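Kapitel 4
Raumakustik: Nachhall und Schallabsorption

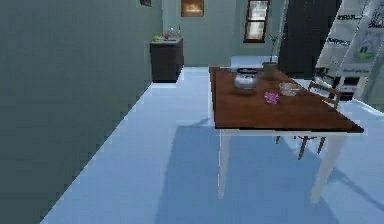
Wer in eine leere Wohnung einzieht, hört den Unterschied schon beim ersten Satz. Die eigene Stimme klingt lauter und etwas verwaschen, Schritte sind bis in den Flur zu hören. Sobald Teppiche liegen und die Bücherregale gefüllt sind, verschwindet der Effekt, ohne dass sich an den Abmessungen der Räume etwas geändert hätte.

In Kapitel 3 haben wir die Ausbreitung von Schall im Freien behandelt. Dort nimmt der Schalldruckpegel einer Punktquelle bei jeder Verdopplung des Abstands um 6 dB ab. In geschlossenen Räumen gilt das nur in der Nähe der Quelle. In größerer Entfernung überwiegt der Schall, der bereits an Wänden, Decke und Boden reflektiert wurde. Man spricht vom diffusen Schallfeld oder kurz vom Diffusfeld.

4.1 Was mit dem Schall an der Wand geschieht

Trifft eine Schallwelle auf eine Begrenzungsfläche, so wird ein Teil der Energie zurückgeworfen, ein Teil dringt in das Bauteil ein. Der nicht reflektierte Anteil heißt Schallabsorptionsgrad und wird mit α bezeichnet. Er liegt zwischen 0 (vollständige Reflexion) und 1 (vollständige Absorption). Ein offenes Fenster hat nach dieser Definition den Wert 1, obwohl dort keine Schallenergie in Wärme umgewandelt wird – sie verlässt lediglich den Raum.

Glatter Putz, Beton und Fliesen erreichen meist nur wenige Hundertstel. Poröse Stoffe wie Mineralwolle oder schwere Vorhänge absorbieren mittlere und hohe Frequenzen gut, tiefe dagegen nur bei ausreichender Dicke. Der Absorptionsgrad muss deshalb immer zusammen mit der Frequenz angegeben werden.

4.2 Die Nachhallzeit

Die Nachhallzeit T ist die Zeit, in der der Schalldruckpegel nach dem Abschalten der Quelle um 60 dB sinkt. Nach Sabine gilt näherungsweise

T = 0,163 · V / A

mit dem Raumvolumen V in Kubikmetern und der äquivalenten Absorptionsfläche A in Quadratmetern. Ein Saal mit V = 300 m³ und A = 50 m² hat demnach eine Nachhallzeit von knapp 1,0 s. Für Sprache ist das noch brauchbar, für Kammermusik eher kurz. Verdoppelt man A auf 100 m², so halbiert sich T.

Die Formel setzt ein diffuses Schallfeld und eine einigermaßen gleichmäßige Verteilung der absorbierenden Flächen voraus. In sehr flachen oder lang gestreckten Räumen führt sie zu merklichen Fehlern. Auch bei starker Dämpfung versagt sie: Setzt man für alle Flächen α = 1 ein, ergibt sich immer noch eine endliche Nachhallzeit. Auf die Korrektur nach Eyring gehen wir in Abschnitt 4.5 ein.

Die äquivalente Absorptionsfläche erhält man, indem man jede Teilfläche mit ihrem Absorptionsgrad multipliziert und die Produkte addiert. Personen und Möbel werden als Einzelwerte hinzugerechnet.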